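Home | Collections | Documentation | Files | Contact

# Dromham Kitchen Utensils: Data Card

Version 2. Released Friday, August 30, 2019. Maintained by Efren Cabanatuan, Stondgate.

## Summary

The Dromham set documents the sorting of everyday cooking and serving utensils in home kitchens. It contains 1952 still pictures, each stored with a short record of the utensils on view. The Kwok subset, with 300 pictures, is limited to utensils laid out on cloth beside a caddy.

## Contents

- `pictures/`: still pictures, in folders of up to 1000
- `records/`: one plain text record for each picture
- `terms.txt`: the list of approved utensil names

## Naming of utensils

Records use the names in `terms.txt`. A spatula is entered as a spatula whether the head is solid or has a cut-out design, and the design goes in the notes field. Spoons are entered by material where it is known. Ladles and chopsticks have their own entries.
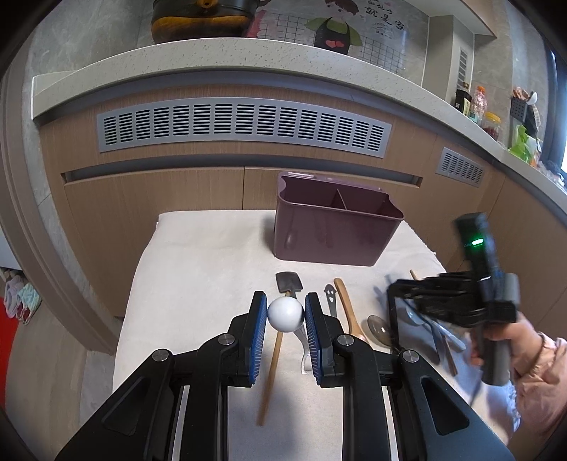

Utensils that could not be named with confidence are entered as "utensil, other" with their color. Users should not treat this entry as a single class. Caddies and other holders are listed separately from their contents.

## Known limits

Small items are often partly hidden by larger ones. Records made under the earlier Jolus list have not all been converted; the remaining files are scheduled for October.

## Corrections

Send the picture number and the proposed change to the maintainer through the Contact page.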